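# Teleop demos in the sim kitchen: my policy hesitates at the toaster and misses the spatula

Posted in Learning from Demonstration, December 2024

**flarkine_user551**

I'm collecting demonstrations by remote control in a simulated kitchen. The arm is a single arm with a two-finger gripper, and I drive it with a handheld controller, no force feedback. I have 135 demos over two tasks, one at the toaster and one picking up a spatula from the counter. I train one policy per task.

Training loss looks fine on both. When I run the policies they do badly in different ways.

The toaster policy gets above the slot and then stops. Sometimes it hovers until the episode times out. Sometimes it goes down after a long wait. The spatula policy moves to the right part of the counter, but the fingers close beside the handle or on the very end of it.
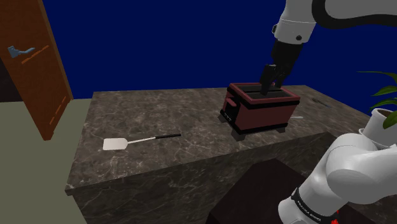 My toaster demos all start from the same home pose and I try to come down into the slot slowly so I don't hit the rim. The slot is narrow compared to the gripper, and once the fingers are inside it I can't see the tips from the main view, so I usually stop there and check the wrist view before doing anything else. The spatula stays on the left side of the counter in this layout, with the black end of the handle pointing toward the toaster. I haven't changed its position much between demos.

Things I have already tried:

- Longer training (no change)
- Dropping the main camera and using only the wrist camera (toaster got worse, spatula a little better)
- Slower playback of the actions (no change)

Do I need more demos, or are the ones I have bad? I would like to avoid recording all of it again. It took me most of November.

---

**Žydrūnas Lapiņa**

I think the toaster problem is in your own description. You stop above the slot or just inside it to look at the other view. The policy sees many frames where the correct action is "don't move," and they all look nearly the same. It learns to not move. If your policy takes only the current image it has no way to know how long it has been waiting.

What I would do, in this order:

1. Plot the commanded speed for ten of the toaster demos. If there is a flat section near zero every time the gripper reaches the slot, that is your pause.
2. Cut the frames where the arm and the gripper both stay still. Keep 2 or 3 frames at each stop so the gripper has time to open or close. Be careful not to cut the frames where the arm is still but the fingers are moving.
3. Retrain on the trimmed set before you record anything new.
4. If it still hangs, predict a chunk of actions instead of one. I use 16 steps. It carries the arm through short pauses.

For new demos, put both views on the screen side by side so you don't have to stop and switch. Practice the insertion until you can do it in one motion and don't save the practice runs.

The spatula is a different problem. You said it hardly moves between demos. Then the policy can succeed in training by going to a remembered position, and any small difference at test time gives you a near miss. Move it and rotate it between demos. Some of them should have the handle pointing away from the toaster. Include some where you come in a little off to the side and correct before you close. If every demo is perfect, the policy has never seen how to fix an error.

Also decide where on the handle you want to grasp and do the same every time. If you take the black part in half of the demos and the lighter part in the other half, an averaging policy may aim for something in between or just drift along the handle.

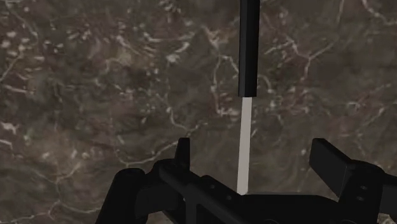
When you pick the grasp point, approach with the gripper open and centered before the last few centimeters. People driving by remote control tend to close while they are still moving sideways. In simulation this often works because the contact is forgiving, so the demo gets marked as a success and goes into the training set. Go through your successes and throw out the ones where the handle got shoved into place by one finger. I did this on a drawer task and lost a lot of data, and the policy trained on the smaller set was better.

I would not drop the main camera. The wrist camera helps with the last part of the approach, but up close the counter fills most of it, and with a marble texture the policy can latch onto the veins as landmarks. If your simulator lets you change the counter material, randomize it for part of the set.

---

**umali_k**

just get more demos. 135 is low for two tasks. we had the same thing and it went away when we doubled it

---

**cletside**

More demos with the same pause in them will give you the same pause, so trim first like the answer above says.

One thing to add. Check the delay between your controller and the logged images. On the Jurville setup I used, the actions were saved several frames ahead of the images. Our toaster policy looked like it was hesitating and the spatula grasps were off to one side, always the same side. If your misses are always on the same side, look at the timestamps. If they are on both sides, it's more likely the lack of variety.

---

**flarkine_user551**

Thanks. The plots show a flat section at the slot in nearly every toaster demo, some of them longer than the rest of the episode. I trimmed those and retrained with 16-step chunks. It goes down into the slot without waiting now, though it still catches the rim on some runs.

The spatula misses are on both sides, so I'm recording new ones with the handle at different angles. I'm leaving the timestamps alone for now.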